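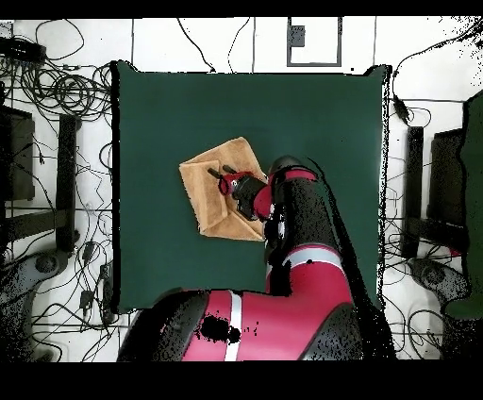
## 4. Setting up the drying rack

The Plomura heated airer weighs more than it looks, so unfold it where you mean to keep it.

1. Stand the frame upright and pull the 2 side wings out until they click. One will click at once. The other prefers to be asked twice.
2. Slide the feet outwards and tighten the thumbscrews by hand. Pliers will strip the thread, and the Plultstead spares desk will know it was you.
3. Plug in at the wall, then press the green button. The bars take a while to warm up – standing over them doesn't help.
4. Set the timer. It runs to 84 minutes, a figure we inherited from the old Witine model and have never managed to explain.

**Note:** Towels dry faster over 2 bars than over one. Fold them afterwards, while there is still some goodwill left in the cotton.

**Caution:** Do not drape anything over the control box. Do not hang wool on the top bar unless you know a small child who needs a jumper.

If a wing sags, see section 7, rewritten by Smaranda Sima after the August complaints. The earlier version told you to lift the wing and hope.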